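4.2 What ends up on the table

I'll admit I got interested in packing up because I'm bad at it. When Mattes Pfeiffer and I began the Carrasco study we only meant to ask sound crews how they set up for small events, but people kept steering us back to the other end of the night, when everybody's tired and the cases come out again. So we changed the interview guide in February and went back to 8 of the crews.

Microphones were the sore point. Cables get coiled, boxes get stacked, but a mic and its stand live two lives — sometimes they're one object, sometimes two — and crews didn't agree on which should go away first. One fellow strips every clip before he touches a case. Another leaves the mics standing until the very end so she can see what's left. Of the 237 packing notes we coded, around 70 mentioned a stand and its mic getting separated and stored in different places.

The open case matters too. Once the lid is up it becomes the centre of the job, and odd things drift toward it, tape measures included. I've come to think of the tabletop as a kind of waiting room (Mattes hates that term, so we use "holding area" in the tables). Figure 2 gives a fair idea of the mix we mean. 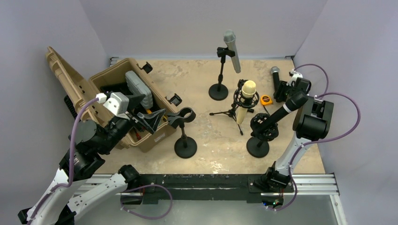 Figure 2. Holding area with an open tan case, microphones, stands and a yellow tape measure.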